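Dekcombe House, Table and Work Surface Check
Room 7, ground floor. Monthly round, May. Checked by Irfan Mengal.

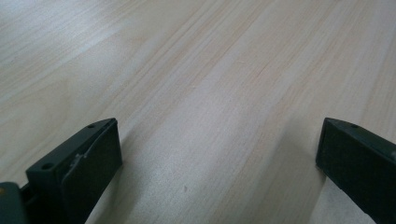 Irfan Mengal asked that the glare from the window side be written up this time, as two people in the reading group have complained they can't read a printed page on the pale tables before lunch. See item 6.

How to fill this in: mark OK, WATCH or FIX. Add a comment for anything that is WATCH or FIX. Leave the line blank if the item doesn't apply to the table.

Table tag: 137
Supplier on the purchase sheet: Furkent
Finish: light wood grain

1. Top surface, cuts and scratches
OK. Ran a hand along the grain and then across it. Nothing catches. Craft knives still need a cutting mat under them on this table.

2. Top surface, stains and marks
WATCH. One tiny dark speck on the surface. Try a damp cloth first, then the mild cleaner. No scouring pads on this finish, they leave dull patches that show up worse than the mark did. If the speck is still there next month, write it down as permanent and stop scrubbing it.

3. Edges and corners
WATCH. Edge strip is lifting slightly at the corner nearest the door. A fingernail goes under it, a sleeve would not catch yet. Glue and clamp overnight. Last time this was done with tape and the tape left a gum line that took most of a morning to get off.

4. Legs and bolts
FIX. Back left leg bolt turned half a turn by hand. Tightened with the hex key during the check, but the washer is missing. Spare washers are in the Ando drawer unit, second drawer down. Recheck after a week of use.

5. Level and wobble
OK after item 4. Pressed down on each corner in turn. Do this check again whenever the table has been moved, the floor dips near the radiator.

6. Light and glare
WATCH. With the blind up, the light comes back off the top strongly enough to wash out the grain. Matte finish helps but not enough at that hour. Blind to be kept half down until noon. Turning the table so the long side faces the wall was tried and did not make much difference.

7. Load
OK. No sitting or standing on the table. The notice about this has come off the wall again, new one printed.

8. Clearance
FIX. Chairs on the wall side can't be pushed back fully when the Hwang shelving has its lower doors open. Move the table 9 inches toward the middle of the room and mark the new leg positions on the floor with the green dots.

9. Cleaning between groups
OK. Wipe with the grain, dry with a second cloth. Cloths are changed on Saturday. The sheet on the door had 17 wipe-downs signed for since the last round, and two lines with no initials. Please sign even if you only did half the room.

Still open from last round
Felt pads for the chair feet have been ordered but are not here yet. The room key sticks, separate form sent in.

Next round: same tables in the same order, starting at the door. Bring the long level, the short one is no good on tops this size.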